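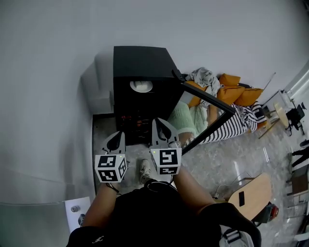
March 13, 2025

We gave up the big refrigerator in August and I said I would write about it once the winter was over. The winter is mostly over, so I'm doing it now.

The old one came with the apartment. It was a full-size Yordanov with a freezer on top, and it had been repaired twice before we moved in. When the compressor quit for good, the landlord offered a replacement or a small cut in the rent. We took the cut and bought a mini fridge.

I shop differently now. Before, I drove out to the Pallbridge on the county road every other Saturday and filled the trunk. Now I walk to Donberg Street after work, usually four times a week, and buy what we will eat that night and the next morning. The produce store there sells loose carrots and half cabbages, which helps. Milk comes in quarts. I had not bought a quart of milk since college.

Leftovers were the hardest part. I used to cook a pot of soup for six and eat it until I was tired of it. There is no room for a pot now, so I make two bowls of soup and that is the end of it. I have written the smaller amounts into the margins of my recipes. Halving an egg is still annoying, and I have mostly stopped trying.

A lot of things never needed to be cold in the first place. Our hot sauce and soy sauce went into the cupboard. Butter sits out in a covered dish, except in the worst heat. Onions, potatoes and squash are in a crate in the hall closet, where it stays cool until May or so. I lost some potatoes in October by keeping them next to the onions. My neighbor Amra Dumitrescu had warned me about that, and I forgot.

She also lent me a book on pickling, and I did seven jars of beets and green beans in the fall. We have two left. The beans were too salty. 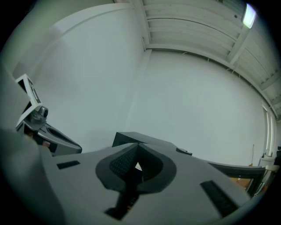
Same afternoon.

What I miss is ice cream, and having frozen peas for nights when I get home late. There was a week in January when the sidewalks were bad and I did not want to walk anywhere, and we ate rice and canned tomatoes three nights running. I keep more cans now. I also keep a box of Predora crackers on top of the cupboard, which my husband thinks I don't know he has found.

I kept the grocery receipts in an envelope from September through the end of February, meaning to compare them with the year before. The total came to $1,142, not counting eating out. I could not find all of the older receipts, so I can't say what we saved. My guess is that we spend a little less and throw out a lot less. The compost pail used to fill up every few days, and now I take it down once a week.

I would not suggest this to anyone with kids — my sister has three, and her milk alone would fill the shelves. For two people near a decent store it has been fine. If we move, I will probably want a freezer again, even a small one.

Next time I'll post the beet recipe, with less vinegar than the book calls for.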